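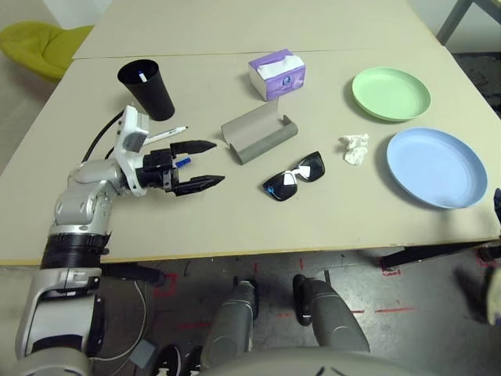
Winter Youth Retreat: Your Questions

What is the retreat?
Two nights away at Camp Grerano with youth groups from churches right across the region. We sing, pray, eat a lot, play wide games in the dark and dig into the book of Ruth together. It's one of our favourite weekends of the whole year!

Who can come?
Anyone in years 7 to 12. You don't need to belong to a church, and you don't need to know your Bible back to front. Bring a mate from school if you like (plenty of people do).

How many people will be there?
We have beds for up to 140, leaders included. You'll be in a small group of 9 for discussions, and you can name one friend you'd like to be with on the form.

Where is it and how do we get there?
The camp is on the lake side of Clindum. Coaches leave from the Quách Street hall at 5.30 pm, so please have dinner before you arrive. Supper is waiting at the other end. Parents are welcome to drive if that's easier, but let us know so we aren't holding the coach.

What's the program like?
Mornings start with singing and a talk, then small groups. Afternoons are free for canoes, craft, the climbing wall or a nap. Evening worship is led by the Badavix band, who are writing a new song for us this year and we can't wait to hear it!

Do I have to pray out loud?
No. There are prayer stations you can visit quietly, and you can write or draw your prayers too.

What should I bring?
Sleeping bag, pillow, towel, warm jumper, torch, closed shoes, Bible if you have one. We have spares. Any medication goes to the first aid leader in a labelled bag.

Can I have my phone?
Yes, in free time. Phones stay in the cabins during sessions and after lights out.

What if we can't afford it?
Please still come! Our churches have raised $2,000 towards places this year. Tick the box on the form and we'll sort it out privately.

When do registrations close?
At the end of April, or when the beds are full. The consent form needs a parent or guardian's signature.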